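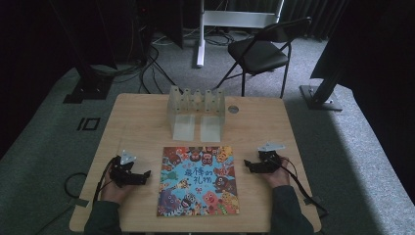
Wren Tolliday
Tinkerer, spare-time roboticist, key holder at the Plukham shared workshop

18 July 2026

The gripper project has reached the stage where I spend my evenings failing to shelve a picture book, so I suppose it counts as progress.

If you missed the earlier posts: I'm building a two-armed tabletop robot called Jenton. At the moment it has no arms. What it has is a pair of black hand-held grippers, which I wear out my wrists with so that one day a machine can copy me. You hold one in each hand, do the job you'd like the robot to do, and everything gets recorded. Then you do it again, and again, until you've forgotten why you ever found housework boring by comparison.

The current job is putting a book in a rack. The book is 最棒的礼物 (the best gift, more or less), turquoise, with a ring of cartoon animals around the cover that includes a giraffe, an elephant and a zebra. I picked it up at the Bimberg market for the price of a bad coffee. I chose it because it's square and very hard to lose against a light wood tabletop, and after several weeks in its company I've grown fond of the pink one with the open smile, who seems to think it's all going well.

The rack is translucent plastic with a faint green tinge, tall at the sides and open at the front, and the back is made of upright pieces. The uprights have small screw holes in them, high and low, so I can shift things about later. There are two flat plates at the bottom with a strip between them where the table shows through. The left plate has a slight slant outwards. I have decided this is realistic. Shelves in my house are like that too.

A word on flat books, for anyone planning to teach a robot about them. A flat book on a flat table is a horrible object. A person slides it to the edge or gets a fingernail under the cover and doesn't think about it. A gripper has no fingernails. My first method was to pinch both sides and lift, which mostly squeezed the book into a gentle arch before it shot out sideways. The second method was to push with the left and trap with the right, and this works provided you're patient, a quality I have been outsourcing for years. What I've settled on is coming in level from both sides with the jaws facing each other, closing on the edges, tipping the far side up a little and only then letting one hand go to get a better hold.

My notebook has 31 attempts at that written up by hand, from before I trusted the logging. The comment beside most of them is "meh". The comment beside one of them is "!!!", with no further information, so thanks for that, past me.

The grippers themselves have been through more revisions than I'd like. Each now carries a pale plate on top with small holes in it, for bolting on whatever I think of next. The left one is a triangle and the right one has a bluish cast, which offends visitors. The left one was the old design, it fits, and I'm not printing another until it breaks. The holes don't line up with any standard known to science. I measured them off a bracket from the Mahmoud kit, and the bracket had been filed by a previous owner.

Then there are the cables. Every gripper needs one, and a cable in your hand has opinions. Mine run around the outside of each hand and away over the sides of the table, so they don't swing in front of the jaws. I tried running them up the sleeve first. This was fine until I wanted to take the jumper off. There's dark tape on both side edges of the table now, and it stays there, and if you are a fellow member reading this, please stop peeling it off. The same goes for the black tape on the carpet. It looks like a number 10 lying on its side and I have heard all the theories.

I will concede the point about the floor. There's a lot of cable under and behind that table, and some of it may belong to projects that predate my membership. The round grommet in the tabletop was put there by a thoughtful manufacturer for exactly this situation. I have put the rack next to it and run nothing through it at all.

Power is 24 volts, by the way, for the person who emailed. Yes, I know you'd have used 12. The supply was in the free bin.

As for where things stand: I have 783 recordings of the book job, of which a fair share are usable. The bad ones sort themselves into me dropping the book, me bumping the rack, and me stopping halfway to scratch my nose with a gripper. I've kept a few of the first kind on purpose, the ones where I recovered, as I gather a robot ought to see a bit of that. The nose ones I've deleted. A machine that size has no business near anyone's face.

Things I'd do differently, in no order. Longer jaws. Softer pads, because the ones I've got are hard and squeak on the cover. A lower table, or a taller me. And dark sleeves from day one: I did the first batch in a striped shirt, then changed, and ended up with two sets that I'd rather not mix.

Next on the list is a thicker book, then a floppy one, which I am dreading. The arms are on order. They were going to be three weeks, and the seller has now stopped giving a number. Until they turn up I'm the robot, and my wrists are due for a service.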